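A Wrist-Level View of Soft Goods Handling
The Jusidley add-on kit is sold to shops and repair rooms that already own an arm. Our review covers what is in the box and how it performs.

January 31, 2018

Robot arms have been lifting boxes and metal parts for decades. Soft goods have proved harder. Shoes, bags, cloths and padded items bend when touched, lean on one another and seldom present the same edge twice. The Jusidley wrist kit, now in its second release, is offered to small businesses that wish to hand over part of this work without replacing the arm they own.

The kit consists of a two-finger gripper, a small wrist camera, a mounting plate, a cable set and a license for the Wultier control software. The version supplied for this review is priced at $2,708, including one year of software updates. A second set of fingers costs $339. Buyers who want the extended service plan, under which a failed gripper is exchanged within five working days, pay a further $458 per year.

Installation took most of a morning. The mounting plate fits the common bolt patterns, and the printed guide is clear on the order in which the cables should be connected. It is less clear on the camera settings, which are spread over two chapters and in one case given under different names. A first-time owner should read both chapters before switching on the arm.

Wultier is built on the idea that the view from the wrist matters more than the view from overhead. The operator guides the arm by hand through a task, and the software stores the motion together with what the camera recorded. After a number of such lessons, the arm attempts the task alone. The company recommends that lessons be given among ordinary belongings, in ordinary rooms, and our review followed that advice.

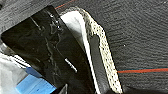
Seen from the wrist, soft goods offer few straight edges to work from.

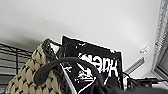
Kelemen, which has used the first release in its repair room for two seasons, takes a more cautious view of teaching by hand. The lessons are easy to give, Kelemen reports, but they are also easy to give badly, and a tired operator at the end of a shift will teach the arm tired habits. The firm now limits each session to half an hour and discards any lesson in which the operator hesitated. It would like the next version of Wultier to mark such lessons on its own.

This concern is a fair one. The software keeps every lesson by default, and removing a poor one requires the operator to search through a list sorted only by time. There is no field for notes. In a shop where several people share the arm, it would soon be difficult to tell whose lessons were worth keeping.

The nearest rival is the Trernow package, which comes with its own arm and costs a good deal more. Trernow provides on-site training and a better manual. It does not permit the owner to fit fingers from another maker, and its software will not run without a network connection. Jusidley places neither limit on its customers.

The kit can be recommended to owners who have a compatible arm, some patience and one person prepared to take charge of the lessons. Those starting with no equipment should compare the full cost of both systems before ordering. Jusidley accepts returns within 30 days, provided that the mounting plate has not been drilled.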